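Pre-Opening Safety Inspection: Stadcombe Hall, Main Room and Stage
Touring show: Zerberg, four-piece band with support
Inspection month: February
Inspector: Luana Pimentel, production safety
Capacity for this configuration: 800 standing

Key: P = pass. PC = pass with comment. F = fail, to be corrected before doors. NA = does not apply.

Walkthrough began at 1:30 p.m., after load-in and before line check. Items marked F were rechecked at 5:15 p.m. and the second result is given next to the first.

1. Stage deck and access

1.1 Deck sections level, legs pinned, no gaps over the permitted width. P
1.2 Stage-left stairs: handrail fixed, treads marked in white. P
1.3 Stage-right stairs: handrail fixed, treads marked in white. F / P
Comment: Rail was seated in its sockets but the lower bolt was missing. Replaced from house stock. Check this socket again at load-out, as the thread is worn and the bolt needs more turns than it should.
1.4 Drum riser secured to deck, casters locked or removed. PC
Comment: Casters locked on all corners. The band's drum tech asked to leave them on for the changeover. Accepted, with straps added at the rear.
1.5 Front edge marked with tape visible under low light. PC
Comment: Tape is intact but has dulled. Visible from the center microphone position with the house lights off. Replace before the next booking.

2. Rigging and suspended loads

2.1 Load plan on site and signed by the rigger. P
2.2 Motors tagged, inspection in date. P
2.3 Safety bonds on all fixtures over the audience. F / P
Comment: One bond on the front truss was looped through the clamp only and not around the truss chord. Rehung. All others on that truss were then opened and checked by hand.
2.4 Backdrop flame certificate available. P
Comment: Certificate is for the full-size cloth. The band is also carrying a smaller painted banner for the support set, and its certificate is filed separately under the supplier, Chege.
2.5 Side PA hangs: clear space beneath, barrier in place. P

3. Electrical

3.1 Distribution boards closed, labeled and out of public reach. P
3.2 Ground fault protection tested on all stage circuits. P
3.3 Cable runs across walkways ramped or flown. PC
Comment: Ramp at the monitor desk stops short of the door swing. A rubber mat covers the rest. Acceptable for crew use only – do not route guests or press through this door.
3.4 Instrument amplifiers and pedal power: visual inspection of plugs and cords. F / P
Comment: Cord on the spare bass amplifier had cracked outer insulation near the plug. Removed from stage and tagged out. The band has a second spare.
3.5 Keyboard station: supply separate from lighting circuits. P

4. Sound levels and hearing protection

4.1 Measurement microphone at mix position, calibration in date. P
4.2 Agreed limit posted at mix position: 100 dB LAeq over 15 minutes. P
4.3 Earplugs available at both bars and at the cloakroom. PC
Comment: Cloakroom supply is low. Refill from the first-floor cupboard before doors.
4.4 Crew working in the pit issued with hearing protection. P
4.5 Sub-bass spill at the Sternham Road wall checked during line check. PC
Comment: Audible outside at the loading gate during kick drum and synth bass. The front-of-house engineer reduced the low end on the ground stacks and the reading came down to the permitted level. Recheck during the first three songs – the opening number has a sustained synth line that was not played at line check.

5. Production office and briefing area

5.1 Door unlocked, exit route from office clear. P
5.2 First aid kit sealed and in date. P
5.3 Emergency contact sheet posted. PC
Comment: Sheet lists the previous night manager. Corrected by hand, printed copy to follow.
5.4 Radios charged, channel list issued to all department heads. P
5.5 Whiteboard wiped of the previous show's information before briefing. PC
Comment: Previous running order removed. Smudges remain on the surface and do not affect legibility. Set times to be written up after line check. 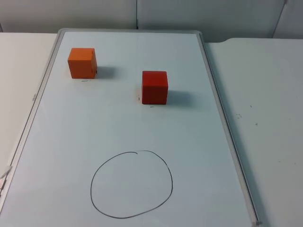 6. Audience areas and exits

6.1 All exits unlocked, unobstructed and lit. F / P
Comment: Merchandise table had been set 21 inches into the marked exit lane on the east side. Moved back to the wall. The seller has been told that boxes of vinyl are to be kept under the table and not beside it.
6.2 Exit signs working on mains and on battery. P
6.3 Front barrier assembled, braced and load tested. P
6.4 Pit entrance at both ends wide enough for a stretcher. P
6.5 Floor dry and free of debris. PC
Comment: Small leak at the ice machine, west bar. Drip tray in place and to be emptied hourly. Bar supervisor has this on the shift sheet.
6.6 Accessible viewing platform: ramp, rail and sightline. PC
Comment: Sightline to stage left is partly blocked by the PA when seated at the rear of the platform. Release the front row first.

7. Effects

7.1 Haze machine: fluid data sheet on site, detector isolation agreed. P
7.2 Isolation logged with time on and time off. PC
Comment: Time on to be entered at doors. Time off must be entered by the duty manager in person. It was left blank on the last two haze shows.
7.3 Strobe warning posted at entrance. P
7.4 Confetti, CO2 or pyrotechnics. NA
Comment: Listed on the band's original rider and withdrawn for this leg. Nothing of this kind was found in the trucks.

Actions outstanding at sign-off

Item 1.5: replace edge tape. House crew, before next booking.
Item 4.3: refill earplugs at cloakroom. Front of house, before doors.
Item 4.5: recheck low-frequency spill at loading gate. Inspector, first three songs.
Item 5.3: print corrected contact sheet. Production office, before doors.
Item 7.2: complete isolation log. Duty manager, before building close.

Result: cleared to open, subject to the items marked "before doors." Signed L. Pimentel, 5:40 p.m. Copy to duty manager, tour manager and house file.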